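The Month I Spent Arguing With a Planner

I have been meaning to write this one up since January, and every time I sat down to do it something else broke, so please forgive me if it wanders a little. It's mostly a post about task planning, and partly about how I managed to fool myself for several weeks with a very nice-looking success rate.

Some background for anyone new here (hello!). I work on the software that sits between "put the dishes away" and the joint commands. Our planner is called Medeiros, for reasons that go back before my time, and it hands its steps down to a motion layer we call Akira. Medeiros thinks in symbols - this bowl is on that plate, this one is in the crate - and Akira worries about whether the arm can get there without clobbering anything. Between the two of them sits a little pile of glue code that I wrote, and you can probably guess where the trouble was.

We run everything in simulation first. I had a batch of 2,415 kitchen episodes, all bowls and plates and a crate, with the layout shuffled each time, and I was feeling pretty good about it until Ivone Guimarães asked me over lunch how many of those the planner had really solved and how many had just ended quietly. I went back to my desk and checked. The answer was 1,448 solved, and the rest were a mixed bag, including a whole lot of runs where the planner had simply given up and my script had cheerfully filed them under "done." I did not enjoy that afternoon.
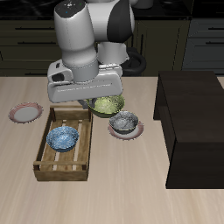 The biggest single group of failures came down to stacking. Medeiros would decide to move a plate, and it would check that the gripper was free and that the plate was reachable, and off it would go. What it didn't check was whether anything was sitting on the plate. The "clear" flag was supposed to come from my glue code, and my glue code only refreshed it after a successful place. So at the start of an episode, every object in the kitchen was officially clear, bowls on top or no bowls on top!

The fix was 16 lines. I now rebuild the support relations from the object poses before every planning call, which costs us a few milliseconds and has saved me a great deal of muttering. Notburga Frei, who reviewed the change, wanted the contact tolerance pulled out into the config file, and she was right, and I grumbled and did it anyway.

The second group was grasp choice, and I'm less happy with where that stands. For a bowl, Akira samples grasps around the rim and takes the first one with a collision-free approach. That's fine out in the open, but next to a tall box or down inside a crate it burns through its budget on hopeless candidates. I tried three ways of ordering the samples and ended up keeping the dullest, which sorts them by distance to the nearest obstacle. I still think there's something smarter to do there, and if you've done it, please write to me.

Next up is rerunning the whole batch with the logging fixed, so that "gave up" and "finished" finally get their own columns. After that I want to look at replanning in the middle of a grasp, which Ivone has been asking for since the fall and which I have been dodging for just as long.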